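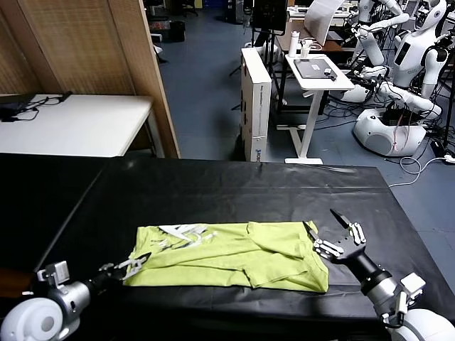
Slide 4, budget. Keep it quick, 2 min max

- two quotes in: Bondard and Collado. Collado cheaper up front, service contract extra, say this twice
- spare hands!! fingers wear out first. 1196 a set, was 1209 in October
- table covers, cables, power boards: 600 all up
- freight not in yet, Emiliano chasing it
- laundry folding stays the first job, so dont budget for grippers we wont use
- ask: sign off on teh spares now, arms next round

Questions, then hand to Emiliano for Clisow site plan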